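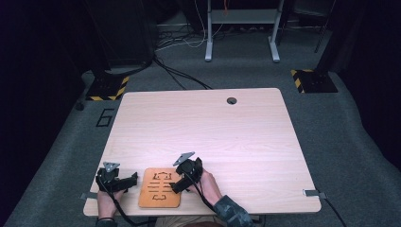
How do you teach a robot to pick up a flat board? You do it yourself, over and over, holding a pair of grippers that record how your hands moved.

That is the working method at Trurkari, a small outfit in Curnberg that has spent most of May paying grown adults to move pieces of wood around a table. The company wants a two-armed machine that can sort and stack thin parts for furniture makers. Before the machine gets a turn, people have to show it how, and the people are finding out how much they rely on their fingernails.
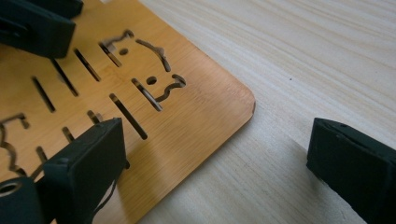
Cut-out board between the gripper fingers at Trurkari's Curnberg workroom.

"A board lying flat is a rude object," said Arif Majumder, who runs the sessions. "There is nothing to grab. You slide it, you pinch it by the edges, you swear a little. The swearing we don't record."

The project, named Flulo after a process that apparently involved a long lunch, has 1246 demonstrations on file so far. Majumder wants 2117 before anyone trains a model worth talking about. Of the first batch, 158 were thrown out, mostly for haste. A person in a hurry teaches a robot to be in a hurry, and the robot has no lunch to get to.

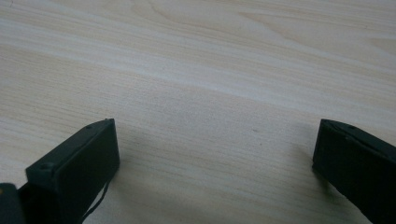
The company tried remote control first. Operators sat across the room and steered the arms with a pair of levers, and a job that takes a child two seconds took them most of a coffee. Kamrul Bepari, who did a good share of that steering, says he does not miss it. With the hand-held grippers he gets through 20 tries before his wrists complain – the levers got him to four, and a headache.
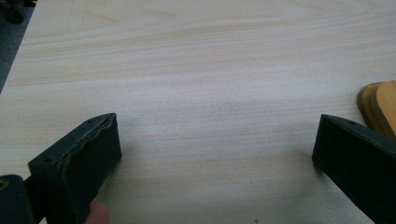 Wear is the other cost. Bepari keeps a notebook of small repairs, and grip pads come up on nearly every page. The gray pad on one left finger now has a wavy edge that looks a bit frayed, while the face of the finger opposite is smooth. Majumder would like a matched pair. Bepari would like to know who is paying for it.

That would be Amarasinghe, the cabinet firm backing the work, which expects to see the arms try the job unaided once the count is reached. Sessions start at 8 a.m.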